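Hard water spots on everything – softener or just live with it?

tannerk
Moved in back in June and the water here is brutal. White crust on faucets, spots on anything dark. Test strip from the hardware store came back very hard. Got a quote from Clatura for a whole house softener, 2,757 installed. Seems nuts?? House is 2 people, one bath.

hulach_mike
That's high. I put mine in myself for 630 plus fittings. Took an afternoon and some swearing. If your main line is easy to get at, do it yourself.

Ulla Honkanen
Not everyone should be cutting into there main line, Mike. And softened water tastes salty to me, my sister has it and I bring my own bottle. Vinegar and a rag, 10 minutes a week. Been doing that for years.

hulach_mike
Vinegar doesn't help your water heater though. Mine was full of scale when I drained it.

tannerk
Black counter is the worst of it. Drops sit on there and if I don't wipe them I get rings. 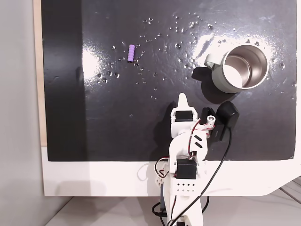

Do I have to soften the cold kitchen tap too?
Plenty of people leave it hard – ask the plumber to split that line off before the softener, then you drink and cook with the regular water.

tannerk
ok that helps. Didn't know you could split it.

Ulla Honkanen
Still say try vinegar first. Costs nothing. Keep it off marble or any natural stone tho, it etches.

cavumik
Disagree w/ both of you. Get a second quote, and a third. Mine dropped 90 just for asking. Also ask what salt costs you per year, they never bring that up

hulach_mike
Salt is cheap. Come on.

cavumik
Cheap till your carrying bags down basement stairs in January

tannerk
No basement, so theres that. Calling two more places, will post the quotes when I get them.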